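**June, just after lunch. Wrist camera masking and the pan approach**

Kamil Hrubý and I spent the whole morning on the self-mask in Loltora, and I'm writing it down while I still remember what we changed. The trouble is an old friend by now: with the big metal disc held in the fingers, the depth points on it come out patchy, and the planner takes the patches for an obstacle sitting right on top of the wrist.

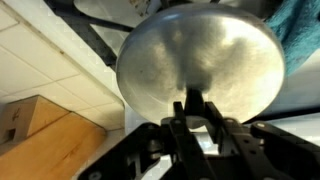

So the mask now grows with whatever the gripper is holding, plus a margin of 9 mm. Kamil wanted more, but a wide margin swallows the rim of anything close by, and I'd like to keep that. Masking costs us a little time, and the loop still runs inside the 80 ms we promised Carolina Morais, bless her patience.

Then on to the stove. The two-arm planner (the Drolberg branch, please don't use main yet!) treats each arm's swept volume as a wall for the other, and over the rear burner that leaves very little room.

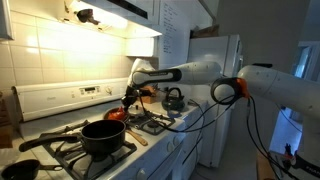 I cut the joint speed limit to 68 per cent for any move above the hob and let the planner have 200 tries before it gives up. It's slower, but I like the paths far better. Still to do: cables aren't in the collision model at all, and the pan handle wants its own keep-out box. Carolina, if you get to the config before me, the old values are commented out underneath.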